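I wrote the first version of this page for my neighbour Griet Van Acker, who had bought a second-hand table and wanted to oil it before her family came to visit. She followed it and found two places where I was not clear. I have corrected them. The page is now dated May 3, 2023.

# How to oil a light wooden table top

The method is for solid wood which has no varnish on it, or where the old varnish is already removed. If you don't know what is on your table, put a drop of water in a corner where few people look. On bare or oiled wood the drop makes a darker spot after some minutes. On varnish it stays like a small bead and you can wipe it off. If it stays like a bead, stop here and read a page about stripping first. Oil on top of varnish only makes a sticky layer, and you will have to clean everything again.

Don't do the test with hot water. I did, and the mark took a week to go.

## What you need

- hardwax oil or pure tung oil, clear
- sandpaper in grits 120, 180 and 240
- a cork block to hold the paper
- a vacuum cleaner with a soft brush
- cotton cloths without fluff (old bed sheets are very good)
- a white nylon pad
- thin gloves
- a metal bucket with water

I buy my oil in a small shop in Oridthorpe, where Gervasio Lagos mixes it himself and puts it in tins without a nice label. Any clear oil for furniture will do. Please read if it is allowed for surfaces with food, as some oils are only for floors.

## Before you sand

Clear the room as much as you can. The dust goes further than you think - I have found it inside a closed drawer. Wash the top with a cloth that is only a little damp, and leave it for one night. Wood that has been wiped must be dry again before you sand it, or the paper gets full in a moment.

Look for glue, candle wax and old tape. Wax must be lifted with a plastic card, never with a knife. What remains you can take away with white spirit on a cloth, with the window open.

## Sanding

Start with 120 and always go along the grain. Many people make small circles because it feels faster. On dark wood you can perhaps hide it, but on a pale top every circle will be there when the oil goes on. Use long strokes from one end to the other, and let each stroke cover half of the one before.

Don't press hard. The weight of your hand and the block is enough. At the ends people tend to push down, and after some time the edge becomes round. Keep most of the block on the table when you arrive at the end.

Vacuum, then do the same with 180, then vacuum again. After this, make the wood a little wet with a sponge, over the full surface. The fibres will stand up and it will feel rough, like a cat's tongue. When it is dry, go over it lightly with 240, and only until it is smooth. If you continue too long the wood closes and doesn't drink the oil so well.

To see if there are scratches, hold a lamp low at one side of the table and look across. Light from the ceiling shows you nothing.

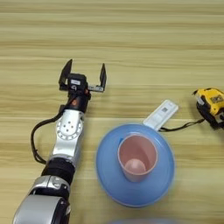
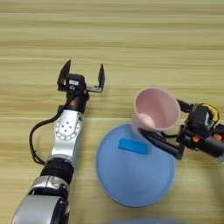

## First coat

The room should be at 20 degrees or a bit more. Stir the oil slowly with a flat stick, down to the bottom of the tin. Don't shake it, it makes bubbles.

1. Put a small amount on a folded cloth and spread it along the grain. Work in parts that you can reach without leaning on the wood.
2. Wait 20 minutes. Places that already look dull can have a little more.
3. Take a clean cloth and remove all the oil that stays on the surface. Change the cloth when it is full.
4. Rub the end grain a second time, as it drinks more than the rest.
5. Leave the table alone until the next day.

Step 3 is where Griet had her problem. In my first text I wrote "wipe the oil", and she wiped it very gently, as you wipe a glass. You must wipe with force, as if you have changed your mind and want all of it back. What you leave on top will stay sticky for days and collect every hair in the house.

## The cloths

Cloths with oil can become hot and start a fire by themselves when they lie in a heap. Put them in the metal bucket under water at once, or hang them open outside, each one alone. Never in the kitchen bin.

## Second coat

Go over the top with the white pad, very lightly, and remove the dust. Then repeat the first coat with half the oil. The second coat needs much less and people always take too much. For a table that is used every day I put a third coat on the top only, and not on the legs.

Ye-rin Yook wrote to me that she likes to rub the last coat in with the pad itself and not with a cloth. I tried it in July on a small bench and the result was a little more silky. It is more work for the arms.

## How long to wait

You can put light things on the table after two days. The oil needs 21 days to become really hard, and in this time:

- no tablecloth, as the wood needs air
- no wet glasses standing on it
- no cleaning products, only a dry cloth

## Later care

Clean with water and a very small amount of mild soap, then dry it. When drops of water no longer make beads on the surface, it is time for a thin new coat. At my home this is once a year. You don't have to sand everything again, only rub with the white pad first.

For a white ring from a cup, put a little oil on the pad and rub along the grain until it goes away. Black rings come from iron and are deeper. They need oxalic acid, and I will write a separate page for it when I have tried it on more than one kind of wood.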